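Two Trains and a Tram to Play Eleven Minutes of Clorari

The studio is above a tile showroom in Susonham, and the way in is through the tile showroom. I know this now. I spent a good while on the wrong side of the building, pressing a buzzer that belonged to a dental lab, whose receptionist was patient with me in the way of someone who had already been patient with several people that morning.

Lukáč, if you haven't followed them, is the small outfit that made Soltalby, the game about running a ferry timetable in a town that resents ferries. I loved Soltalby. I put more hours into it than I put into learning to drive. So when they announced an open day for Clorari, their second game, and said the first 400 people to sign up could come and play it, I signed up from a parking lot with eight percent battery and felt like I had won something.

What I had won was a slot. Slots were in the morning or the afternoon, and mine was the morning, which meant leaving home while it was still dark and eating a cheese roll on a platform at an hour when cheese rolls should be left alone. It was May and raining sideways.

Past the grout samples there's a staircase, and at the top of the staircase they give you a lanyard. The lanyard had a color. Green meant you could play, orange meant press, and blue meant you had lost your green one and were being trusted. I saw a lot of blue by lunch.

The line

The line for Clorari ran down a corridor, turned at the kitchen, and came back up the same corridor, so you spent the second half of it facing the people in the first half. Conversations started, because they had to. The man opposite me had finished Soltalby without ever raising the fare. He told me this twice, once going down and once coming back.

On the walls were framed prints of early Soltalby art, including the ferry when it was still a bus. I'd read about the bus version but never seen it. It looked like a fine bus. There was also a whiteboard with 1,874 written on it in red and boxed twice. People in line had theories: known bugs, days in development, the number of passengers you can strand before the mayor calls. I asked a woman with a staff badge and she said it was the code for the printer.

Every ten minutes or so someone came out to say the line was moving well. It helped to be told.

The game

Clorari gives you a hotel. It has been closed for a long time, it sits on a hill, and you are the night clerk of it, which is a brave amount of staffing for a building with no guests. The demo starts at the desk. A phone rings. You can answer it or you can tidy the key hooks, and I'm sorry to say I tidied the key hooks, because I have played Soltalby and I know how this studio feels about people who leave things untidy.

The caller rang back. He wanted a room. I had no rooms, in the sense that all of them had trees in them, but the booking screen let me sell him one anyway, and then it let me spend the rest of the night trying to make it true. You drag furniture up from the lower floors and you swap doors around. You learn which stairs are polite and which will send you to the boiler. It is very funny and also quite sad, and it runs on the same nasty little clock as the ferries, with the arrival time ticking away in the corner while you stand there holding a lamp.

The controls need work. Picking things up is fine. Putting them down is a negotiation. I placed a bedside table on its side, then on the bed, then out of a window, and when I went out to fetch it the front door had locked behind me. The guest turned up while I was standing in the flower bed. I was allowed to welcome him from there, and the game gave me a small bonus for it, so perhaps I'm the one who needs work.

Sound is where it's strongest. Every floor has its own hum, and you start steering by it. I took one side of the headphones off at some point to hear if the room I was really in had a hum too. It did, but that was a vending machine.

My turn lasted eleven minutes. There's no warning at the end. The screen goes to a logo and a hand comes over your shoulder for the headphones.

The tour

Afterward they walk you round in groups of 10. Our guide was cheerful and very quick and had plainly been told not to let anybody near a monitor. We saw the sound room, which is a closet with a duvet in it. We saw the shelf of doors. Someone on the team had recorded dozens of hinges for the hotel and then couldn't bear to give the doors back, so there they are, leaning against each other, each with a strip of tape saying what it sounds like. I remember "aunt" and "wet cracker."

We saw the desk where the ferry horn was made. It is a desk. Several people took a picture of it anyway, and so did I, and mine has someone's elbow in it.

Then came the talk, in the big room at the back, with chairs for half of us. The subject was supposed to be how you go from ferries to hotels, and for a while it was. The two systems share a lot under the hood: a guest is a passenger who won't leave, and a corridor is a route with carpet. They showed the hotel as gray boxes, then the hotel as slightly nicer gray boxes. A lot of nodding went on.
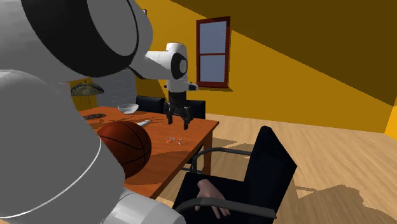 Soltalby had the better first ten minutes and I'd say so to their faces, wrote ferrygoblin under the short version of this I put up from the train home. The rest of that comment is long and I won't copy it all, but the gist is fair. In the old game you missed your first boat inside a minute and understood everything. In Clorari you have a phone, a set of hooks, a booking screen and a tree before anything goes wrong, and ferrygoblin, who had an afternoon slot, used up most of it looking for the stairs. I had more fun than that, but I also found the stairs by falling down them.

Questions

They took questions at the end of the talk. Somebody asked about a release date and was told it would be out when the elevator worked. Somebody asked whether the elevator was a metaphor. It is an elevator. It currently arrives before it's called, and guests have been getting in and turning up the previous evening, which breaks the breakfast count.

There was a question about price, which got a smile, and one about whether saves from Soltalby would carry over, which got a longer smile. My neighbor from the line asked if it would be possible to finish without raising the room rate. The answer was yes, but that the hotel would be very cold. He wrote that down.

I had a question about the flower bed and didn't ask it.

Getting fed, getting out

Lunch was a soup. I have no complaint about the soup, only about the cups, which were the thin kind, and which we were asked to carry down the same corridor the line was in. There was a merch table as well, run on the honor system with a jar. They had printed 1,000 enamel pins of the Clorari room key and every one of them has the word VACANCY spelled VACANY. The sign said the price had not been reduced. I bought two.

The posters were nicer, but a poster and sideways rain don't mix, and I saw more than one person on the tram platform holding what had been a poster.

If you're thinking of going to the next one, should they do a next one, a few things I'd pass along. Go in through the tiles. Take the morning, when the game machines haven't crashed yet; by the time I left, one was showing nothing but the hotel's ceiling and a person was playing it with great concentration. Answer the phone the first time it rings. Eat before the soup.

I missed my connection on the way back, by the length of one staircase, and stood there watching the train pull out with its lights on. The next was in fifty minutes. There was a café across from the station, closed, and a bench, and I had two pins in my pocket, so I read the backs of those.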